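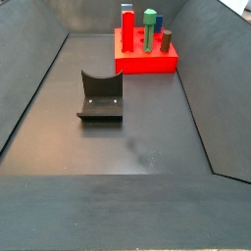 The night shift's note in the log was that the arm had been "fine until it wasn't," and that the stop at cycle 987 came with no warning on the panel. I read the controller log this morning and that is mostly right. There was one following-error warning on the wrist joint nine cycles earlier, but it only goes to the file and never shows on the screen.

Jul 30, 2018. Lovcombe cell, peg board endurance run, planned for 2,000 cycles.

What the log has: arm comes down for a pick, reports contact high, keeps pushing. Force climbs to 155 N before the protective stop trips. The limit in the Kideo job file is supposed to be 60. I opened the file and the limit is there, but it sits inside the insert routine only. The pick routine has none, so the arm fell back on the factory default.

Bench checks after lockout:
Wrist joint turns freely by hand, no grinding.
Left finger pad torn at the tip. Replaced with one from the Sunness box. Two left in there.
Flange bolts OK. Paint marks still line up.
Tool offset is off by 1.4 mm in Z. I don't know if that was the cause or came from the hit.

The red base is not fixed to the bin floor in this setup. If it creeps a little on every insert, the pick point ends up over the edge of a peg and the fingers land on top of it. That would fit the high contact. It would also fit a bad offset, so I can't call it yet. The black cradle isn't used in this job and the arm has no path near it.

Also, the reset. The log shows two resets from the pendant after the stop, 40 seconds apart, with no fault code written down in between. Please don't do that. A protective stop on this arm means go look, write the code down, then reset. If the second one had gone through with the fingers still loaded it could have thrown a peg — and the side guard was open.

Done today: force limit copied into the pick routine, tool offset re-taught, following-error warning now pauses the run.

Not done: hold-downs for the base. Asked Odukoya for a quote on a plate with two dowels, they say September. Double-sided tape until then, check it at every shift change.

Restarting from zero at quarter speed. Guard closed.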